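# Three months with the Mulora home carbon tracker

I signed up for Mulora back when the Bruvdale climate plan came out, because the plan asks every household to cut its emissions and doesn't say a word on how you'd know if you had.
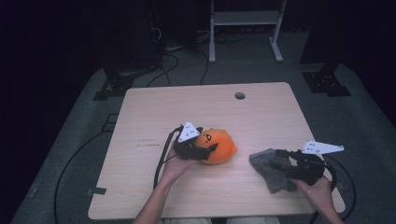 So I wanted a number. I'm the kind of person who reads the city's climate plan in bed (I know, I know), and I'd gotten tired of nodding along to targets without any idea where my own house stood. Mulora costs $6 a month, there's a free week, and my friend Saron Gudeta had been bugging me to try it ever since she got hers going. Fine, Saron. You win.

Setup took me one evening. You link your electric and gas accounts, type in your car's mileage, and answer a long quiz on what you eat and how you get around. The utility part was easy. The food part made me want to lie down. It wants to know how often you eat beef, then cheese, then rice, and there's no button for "it depends who's cooking." I guessed a lot, and you will too.

After that you get a score out of 100 and a chart that splits your footprint into home, travel, food and stuff. "Stuff" is their word and I kind of love it. Mine started at 41, which stung, and most of the damage was gas heat. I'd been so sure it was going to be my driving! I'd been combining errands for a year and feeling pretty smug while an old furnace chugged away in the basement.

The heating section is the best thing in the app, hands down. It lines up your gas bills with the outdoor temperature, so a mild month doesn't make you look like a hero. I turned the thermostat down 3 degrees at night, put some weatherstrip on the back door, and could follow the line on the chart from one bill to the next. It also showed me what a heat pump might do to the score, with a low guess and a high guess side by side. I appreciated seeing both. Plenty of these calculators hand you one very confident figure and leave it there.

Travel is so-so. Bus trips have to be put in by hand, and it doesn't know the Misten line went electric, so every ride gets counted as diesel. I wrote to support and got a friendly answer from a real person who said local transit data is getting an update in July. We'll see. Flights work better: you pick two airports and it fills in the rest, and there's a little note explaining why the number is higher than the one on your airline's site.

Now the offsets. There's a big green tab at the bottom of every screen that wants you to buy credits, and after each flight you add, it pops up again. You can't hide it. The projects get a paragraph apiece with a nice tree drawing and hardly any detail on who checks them or how long the trees have to stay standing. I've sat through enough public meetings on this to want the paperwork, and I couldn't find it. I skipped the whole tab. If you're paying for the app already, you shouldn't have to swat away a store.

I did try the free spreadsheet from the Woldegiorgis climate group for comparison. It's ugly and it's slow, but every emission factor has a source next to it, and you can change the ones you don't agree with. My two totals came out 7 percent apart, close enough that I trust both a bit more. If you like fiddling with cells, start there and keep your six bucks.

Battery use on my phone was fine, the reminders are easy to turn off, and exporting to a file works on the website but not in the app (why?). The household sharing feature let my husband see the chart, and he now says "what's our score" every time I touch the thermostat, so factor that in.

I'm keeping it through next winter, mostly for the heating chart. Four stars for that part, two for the offset tab, and I'll update this once the bus data gets fixed.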